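The habit of folding clothes on the bed is treated, in most household guidance, as a lapse. The Plumberg Household Skills Center has taught otherwise for 13 years, and this essay sets out why the Center believes the bed deserves its place as the main work surface of a home, and why the published advice on the subject should be revised.

The standard recommendation is a table at waist height. It appears in nearly every handbook on laundry care, and for shirts, towels and children's clothing it is sound advice. It assumes, however, that the household owns a free table of sufficient size. Of the 705 households that answered the Center's questionnaire on domestic routines, 588 reported that they fold on a bed. An institution that teaches folding may continue to correct these households, or it may teach them to fold well where they already fold. The Center has chosen the second course.

The case is strongest for long, loose garments. A tunic with a printed border cannot be judged when half of it hangs over the side of a narrow table. The weight of the hanging portion pulls at the rest, the side seams drift, and the fold is made on a false line. Laid out at full length on a bed, the same garment shows its neckline, its sleeves and the run of its pattern at once. The person folding can square the body before making the first crease.
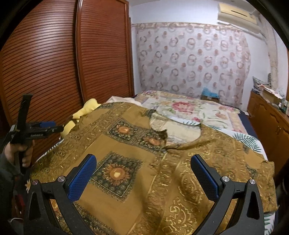

*A patterned tunic-style top laid flat on a rose-print quilt, with the neckline open and a sleeve extended.*

Printed garments offer a further advantage that plain ones do not. Borders, stripes and medallions serve as guides. When a stripe that should run straight begins to lean, the cloth has been pulled, and the error can be corrected by hand in a moment. Our instructors ask students to look for such a line before they touch the hem. Nabila Kusuma, who wrote the Center's course on garment storage, puts the rule briefly: "Find the line in the cloth and fold to it."

Two objections are raised regularly, and both merit a reply. The first is that a mattress is soft and will not hold a crease. This is true. A folded tunic stored on a shelf does not require a sharp crease, and in fine fabrics a hard one may leave a mark that must later be pressed out. A soft surface, smoothed with the flat of the hand, gives an adequate fold for ordinary storage. Garments that need a pressed edge belong on an ironing board in any case.

The second objection is the more serious. A bed already holds a great deal. Pillows, covers and yesterday's blanket occupy the very space the work requires, and a person who begins folding among them will end with two kinds of disorder in place of one. The Center accepts this point in full. Its teaching is that the bed must be set in order before it is used, with the covers drawn flat and anything loose moved to one end.

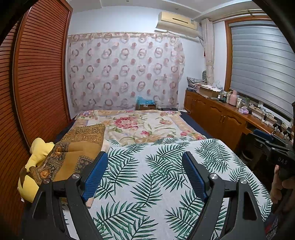 **PLUMBERG, April**

The spring revision of the course gives a complete session to this preparation, and it concerns the bedroom as a whole. Many bedrooms contain a tall wardrobe, a cabinet under the window and a bed that fills most of the floor between them. In such a room there is seldom anywhere to put a second table, and advice that depends on one is of little use. The bed is also close to the shelves on which the clothes will be placed.

Layered bedding calls for particular attention. Where a quilt covers the upper part of the bed and a separate blanket lies across the foot, the edge between them forms a ridge. A long garment should be laid wholly on one side of it. A palm-print blanket or a rose-print quilt will serve equally well underneath, although students may find a busy pattern tiring to the eye when the garment is busy too. A plain sheet spread over the top resolves the difficulty.

The Center does not propose that tables be abandoned. Households that have the space should use it. It does ask that authors of domestic handbooks stop describing bed folding as a fault and give it the same careful instruction they give to every other method. The revised course notes are available at the front desk in Plumberg, and written comments from teachers will be received there until the end of term.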